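2023-04-12

When I moved to Studstead, I did not know how to buy fruit. In my country my grandmother chose everything, and I only carried the bag. So last June I started to practice, little by little, and now the fruit shelf is the part of shopping I like the most.

Apples and citrus, mixed together:

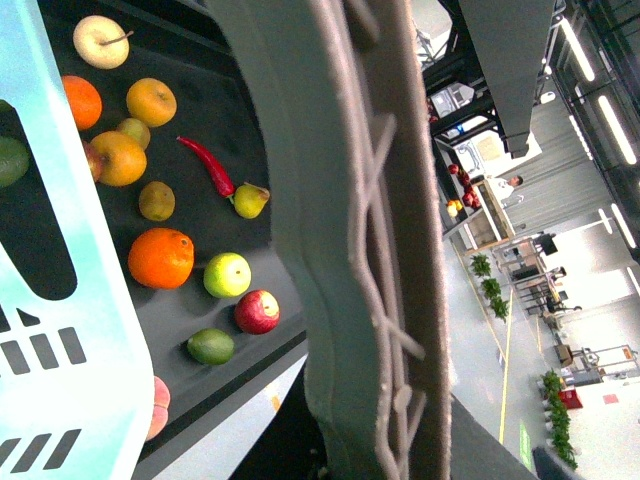
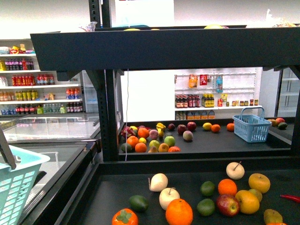

My first rule is to go slowly. Before, I took the apple which was the nearest, and at home I was often disappointed. Now I take one in my hand and feel if it is heavy for its size. For an orange this is very important, because a light one is usually dry inside. A lime should be a little soft when I press it. With the kiwi I am still not sure, and I have thrown away too many of them.

My second rule is to buy few. I had the habit to buy for 8 days, and by the end the pears were brown. These days I buy for three days and go again.

I keep my fruit in a wide bowl, not in the refrigerator, except the limes. Next week I want to try a salad with orange and a little chili. I will write here if it is good.

227 views
8 comments
Share this post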